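Workshop notebook, packing hall, Trirumell site
Nov 12, 2023 — entry by the floor lead, for myself and whoever picks this up next
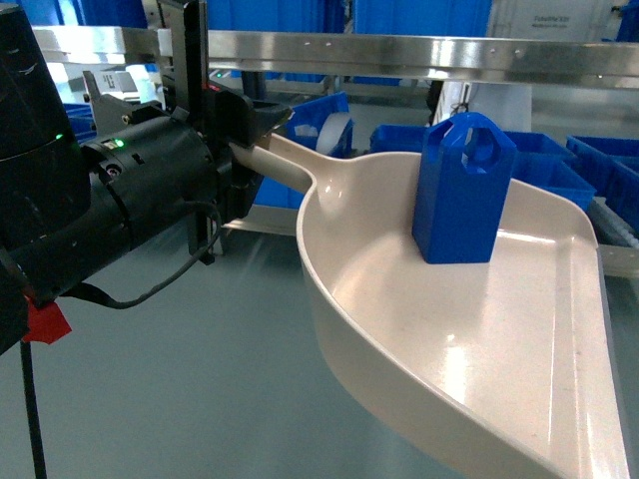 Who is responsible for a job on the floor once the arm has taken over part of it?
The person whose name is on the station sheet for that shift. The arm takes the motion and the person keeps the job, including the decision to stop it and the note in the log afterward.

Writing that down because it came up again at handover. Two people had each assumed the other was watching station 4. Neither was careless. The old sheet has a line for "operator" and a line for "helper," and since June neither word fits what people do there. I have crossed both out on the master and written "station lead." Darius Ene will retype it.

Dustpan task. The grip on the handle is the part I care about. The handle is a long straight tube, which gives the fingers a decent length to close on, and it flares where it meets the pan. We want the fingers on the straight part, clear of the flare. The pan is held out level to the side with the blue block standing on the back of it, on its flat base. That is the load position we agreed on. The front lip slopes, so anything set too far forward has an easy way off. Put the block at the back every time, upright, hole at the top.

Darius asked why we bother with the block when real sweepings are lighter and messier. Fair question. My answer was that a block either stays up or falls over, and both of us can agree on which. With sweepings we argued for half a morning over what counted as a spill. We go back to sweepings when the block is boring.

Settings carried over from the last page, nothing changed on grip. Swing speed down one step. Pause at the end of the swing set to 2 seconds. I want to try it shorter but not on the same day as the speed change.

Floor glare: the gray-green floor is shiny and throws the overhead light back. The pan does it too, more softly. Carrasco (vision supplier) wants us to try a matte mat under the work area. I said I would price it. Cleaning crew has to agree first, because a mat edge is one more thing to catch a mop on.

What has changed for people

Collecting this here since the Zalance people want it for their review and I would rather copy from my own notes than make it up the night before.

Bending. The low pickups were the worst part of the shift for most of the crew and they are happy to lose them. I have not heard one complaint about that side of it.

Waiting. This is the new complaint. The arm is slower than a person at nearly everything we have tried. People who used to set their own pace now stand and watch, and standing and watching is tiring in a different way. Two of the crew asked to be given the bin labels to do in the gaps. I said yes to that, with the condition that they stay on the same side of the rail as the stop button.

Breaks. The old habit was to take a break when the bins were cleared. Now there is no clear moment, so people skip it or take it late. Fixed break times go on the board from tomorrow. I should have done this in June.

Skills. Four people can restart the arm after a stop. I want everyone on the day crew able to do it, including the ones who say they would rather not. If only a few people can restart it, they never get an uninterrupted lunch. Training is one morning each, with Darius, on paid time. Management had put it down as "self-study" and I sent that back.

Pay. Not mine to settle, but it gets asked at every meeting and the question belongs in the notes. Station lead carries more responsibility than helper did. The grade is the same. I have put this in writing to the Venow office and have no reply yet.

Numbers

Target from Zalance is 1,000 cycles before we talk about a second station. We are at 82 under the current settings. I am not counting cycles from before the speed change, although I was asked to. Different speed, different test.

Open items

Retype station sheet — Darius.
Break times on board — me.
Price for matte mat — me, after talking to cleaning.
Look over the cable run under the wrist for rubbing. There is a loop there and I would like a second opinion on whether it has enough slack at full swing — Darius.
Ask Carrasco whether their camera mount can go somewhere it does not need resetting after every clean.
Shorter end pause — not before the speed change has had a fair run.
Chase Venow about the grade.

One more on the logs. People have been writing "robot error" for everything. Please write what you saw: block tipped, handle slipped, arm stopped early, somebody pressed stop. Somebody pressing stop is not an error and no one will be asked to justify it. I have added it as its own box on the sheet, so Darius, please keep that box when you retype.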